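Liya Yilma has been told, she says, that moving her filing to the cloud would save her an hour a day. She would like to see the hour.

"They always say an hour," she says. "I asked the man from Sadowski which hour. He went off to find out and sent me a brochure."

Yilma has run the office at Wandley, a lettings firm in Flolumthorpe, for long enough to have seen two "paperless" drives come and go. The first left her with 344 scanned leases named by date of scanning. The second, a package called Makach, renamed them by tenant, which sounded sensible until the tenants moved out.

I put it to her that the newer systems can read the documents themselves. She has tried one. She gave it 128 inventories and asked for every flat with a gas hob.

"It found 108. Very cheerful about it, too. So I got the folders out and went through them by hand, and all 128 had gas hobs. I'd picked them for that."

Her colleague Szu-yu Chou is kinder about it. He likes being able to look up a lease from home, and he points out that paper gets lost as well. Yilma grants him this, though not for long.

"Paper gets lost one sheet at a time," she says. "I lost a whole street in November."

The street came back after four days of phone calls. Sadowski's letter called it a "visibility issue". She has kept the letter, on paper, in a folder marked S.

What would change her mind? A price that stayed the same for two years running, she says, and a phone number with a person on the end of it. The current quote is £683 a year, up to a limit on storage that the salesman couldn't explain and she doesn't trust.

"I'm not against it. I just want someone to show me it working, with our files, on a bad morning." 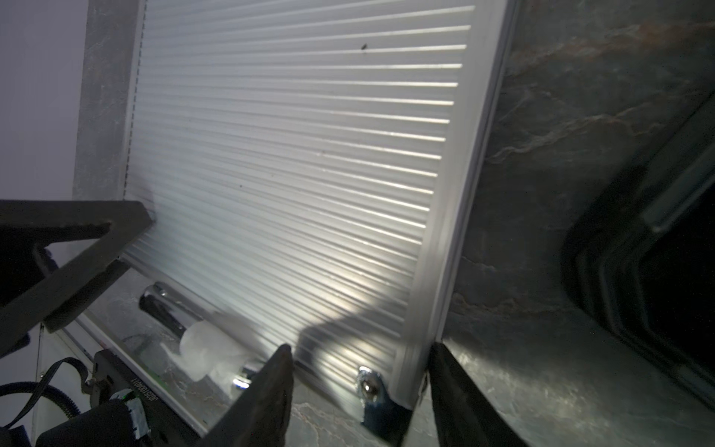

**Does a small office have to choose between paper and digital filing?**

Most can keep both for a while: scan the documents people ask for often, leave the rest in folders, and agree on one way of naming files before starting.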